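**Bellamy table-clearing software, reviewed** (November 11, 2022) 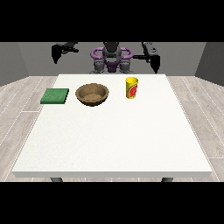
*The clearing task in Bellamy's simulator: sponge, bowl and cup, both grippers empty.*

Birisora wants 300 pounds a year for Bellamy, which is meant to teach a two-armed robot to tidy up after a meal. I ran the trial version on my own desktop, in simulation only, so take the score below with that in mind.

The job is one my nephew could manage before he started school. Put the cup in the bowl, wipe the table with the sponge. Bellamy managed the first half often enough. A good run took 78 seconds. The wiping was poor: short dabs in one corner, then a long pause, then the arms went back to where they started.

Vilmos Katona, who tested it for the Komcombe newsletter in April, was kinder than I am. He liked the set-up screens, and so did I. They're clear, and you can be running in up to 10 minutes. But a tidy menu doesn't wash up.

My bigger doubt is the table itself. Mine has crumbs, post and half a cold tea on it. Cerkudside's rival package at least lets you add clutter; Bellamy has no such setting that I could find.

Worth a look if you do this for a living. For the kitchen, buy a cloth.

Score: 2 out of 10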